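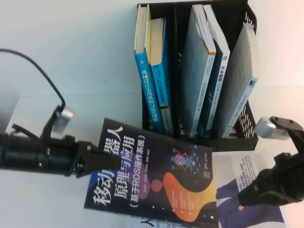 How to Set Up a Small Reference Shelf at Your Desk

Most people who use technical books at work keep them in two places: a few on the desk and the rest wherever they landed. Finding a table of values or a drawing then takes longer than reading it. The method below takes an afternoon and needs nothing you can't buy at an office supply store.

What you need

A desktop organizer with at least 2 compartments
A pack of adhesive page flags
Index cards
A soft pencil
A notebook or a plain spreadsheet

Step 1. Find out what you really use

Keep an index card next to your keyboard. Every time you open a book, write down the title and the page. Do this for 4 weeks. If your work changes with the season, start in a normal month. September works well for most offices, and the end of the year doesn't.

Step 2. Sort by use

Books opened every week stay within reach of your chair. Books opened once or twice a month go on the nearest shelf. Everything else can go in a cabinet or back to the library. Don't sort by subject yet, and don't keep a book on the desk just for its price.

Step 3. Group the desk books

Put books you use together in the same compartment. A tolerance handbook and a fastener catalog usually belong side by side, even if the covers don't match. Stand them with the spines facing you. Leave a finger's width free so a book comes out without dragging its neighbor along. Heavy volumes go at the outer ends, closest to the side walls.

Step 4. Flag the pages

Go back to your index card. Any page that shows up more than twice gets a flag. Write one or two words on the flag before you stick it down. Keep it to ten flags per book – past that you are back to leafing through.

Step 5. Make a one-page index

List each topic with the book and page number. Nearly 200 lines is the most that stays readable, set in two columns. We keep ours in a Kelleteck binder, but any folder will do. Write in pencil, as page numbers change with new editions.

Step 6. Check it twice a year

Take out anything you haven't opened. Peel off old flags slowly, pulling flat along the paper. If a book has moved to the shelf or the cabinet, change its location in the index the same day.

Last updated August 25, 2021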